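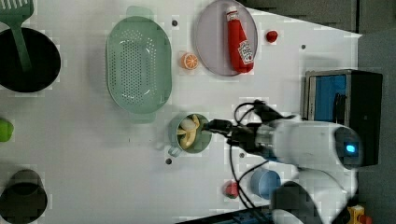
Commemorative Address Folder, Brivham Edition

Item no. 3683

The Brivham Edition is a presentation folder for public tributes: birthday greetings to a former governor, a letter of thanks to a retiring mayor, or a citation from a town council. It keeps the signed text flat and clean, and it can be read aloud from a lectern without removing the pages.

The folder was first ordered by the council office in Skelness, when Councilor Nuala Hennessy left her seat after 11 years. Since then we are making it for other districts also, always with the same sewn spine.

What is included

One hard cover folder in dark green or wine red cloth
2 inside pockets, one for the address and one for the list of signatures
Four ribbon corners
One card box for storage
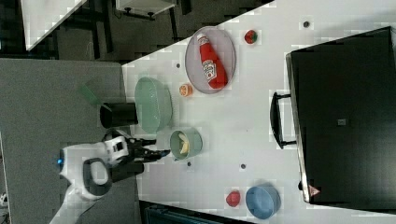

Printing on the cover

The name of the honored person and the office held are stamped in gold or silver. Please write titles exactly as they must appear. We do not correct "Hon.", "Chief" or "Dame" by ourselves, and accents are kept, as in Tomás or Ó Conaill. A proof is sent by email, and the stamping starts after you approve it.

A seal or coat of arms can be added above the name. For this we need a written permission from the office which owns it.

Ordering

Single folders are welcome. For party conventions and state ceremonies we accept up to 500 pieces in one order. Orders confirmed before noon on Tuesday enter production in the same week.

Questions about wording go to Uzma Mirani, and questions about stamping go to Zeyu Tian, both at the Aditden workshop.

Matching items: signature sheets, lectern cover, envelope with wax seal.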